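Home Products Support Contact Downloads

Search this manual Enter keyword Go

Section 4: Setting up storm alerts and wind logging

This section covers the Vullow weather station once the mast is up and the display console has power. If you haven't paired the outdoor sensor with the console, go back to Section 3 and finish that first.

You will need the console, your Wi-Fi password and a phone or computer on the same network. Allow 27 minutes if you plan to do the whole section in one go, most of which is the first sensor check.

4.1 Set your location

1. On the console, press MENU, then choose Location.
2. Enter your postcode. If your property is outside town, choose Map Pin and move the marker to where the mast stands.
3. Enter your height above sea level in metres. The barometer uses this figure to correct its readings.
4. Press SAVE. The console restarts and shows the local time.

Note: If the time is out by exactly one hour, open Clock and turn Daylight Saving on or off. Some rural postcodes sit close to a time zone boundary and the console may choose the wrong side.

4.2 Choose your alert levels

The console has two kinds of alert. Local alerts come from your own sensor. Area alerts come over the internet and cover the whole district.

1. Press MENU, then Alerts, then Local.
2. Select Wind Gust. The factory setting is 70 km/h. Use the arrow keys to change it in steps of 5.
3. Select Rain Rate and set a level in millimetres per hour.
4. Select Pressure Drop and leave it on Standard for the first month.
5. Go back one screen and select Area. Tick the warnings you want to receive: severe thunderstorm, damaging wind, flood, hail.
6. Press SAVE.

CAUTION: Do not rely on this product as your only source of storm warnings. Area alerts stop if your internet or power goes out. Keep a battery radio in the house and follow the advice of your local emergency service.

Setting the gust level too low is the most common cause of support calls. An exposed ridge can see 50 km/h on an ordinary afternoon, and the alarm will sound each time. If that happens, raise the level by 10 and leave it for a week.

4.3 Turn on the gust log

The gust log keeps a record of peak wind speed and direction. It is handy for insurance claims and for comparing one storm with another.

1. Press MENU, then Log, then Gust.
2. Set Interval to 2 minutes. Longer intervals save memory but give less detail on short squalls.
3. Set When Full to Overwrite Oldest. The console holds 400 hours of readings at this setting.
4. To keep a copy, insert a memory card in the slot on the left side and choose Export. The file opens in any spreadsheet program.

Note: Readings taken while the console is restarting are not saved. If a storm is on the way, put off any software update until it has passed.

4.4 Add a second sensor (optional)

Owners with the Nondik add-on sensor can pair it now. The add-on measures wind only and suits a shed roof or a far paddock.

1. Hold the Nondik sensor within three metres of the console.
2. Press and hold its button until the light flashes green.
3. On the console, choose Add Sensor, then type a name for it.
4. Mount the sensor clear of trees, gutters and chimneys.

CAUTION: Never climb a roof or mast in wind or rain, or when thunder can be heard. Keep all parts of the mast well away from power lines.
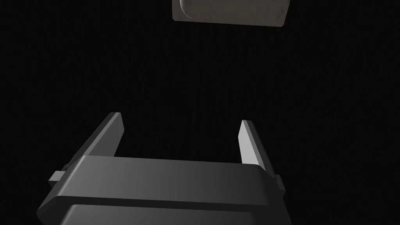

4.5 Test the alarm

1. Press MENU, then Alerts, then Test.
2. The console sounds three short tones and the screen turns red. Press any key to stop it.
3. If you have signed up for phone messages, check that one arrives. Look in your junk folder before trying again.
4. Set the volume. Night Volume applies from 10 p.m. to 6 a.m. and can be changed under Sound.

If there is no tone, check that Mute is off, then unplug the console, wait one minute and plug it back in.

4.6 After a storm

Wait until the weather has cleared, then check from the ground that the mast is still straight. Compare the wind direction on the console with a flag or a neighbour's vane. If the two don't agree, the sensor has probably turned on its bracket and will need to be lined up with north again (see Section 2).

Replace the backup batteries every December, or sooner if the battery symbol shows one bar.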